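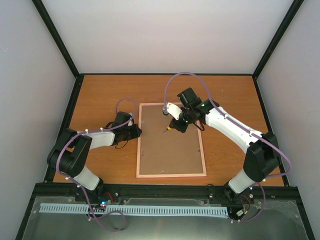

Collecting two-arm demonstrations on the picture frame task

Once your arms are calibrated and the cell is bolted down, you're ready to record the data we used in the Nolla experiments. Our set had 121 demonstrations: 109 for training, and the other 12 held back for checking the policy offline.

Start by laying the frame face down in the middle of the table, in portrait orientation, with the backing board up. Please do take your time here! A frame that always lands in exactly the same spot teaches the policy very little, so shift it a bit from one episode to the next, and turn it slightly too.

Put the slim tool in the right gripper before you start recording, then bring the tip down until it hovers just over the board. The left arm waits beside the frame with its jaws toward it, ready to steady the border if the board gets nudged. Go slowly for the first 19 or so tries – everyone's hands are clumsy in the beginning, mine very much included – and throw those away.

Before each session, move both arms through their full reach and watch the cables. A loop that is too short will tug at the wrist, and you'll see it later as a small wobble in the recorded joint angles (we lost a whole afternoon in July to that one).

When you have your episodes, export them with Tratel and train for 100 epochs using the default settings. Save the held-out episodes in their own folder, and compare predicted and recorded tool paths before you let the policy move anything.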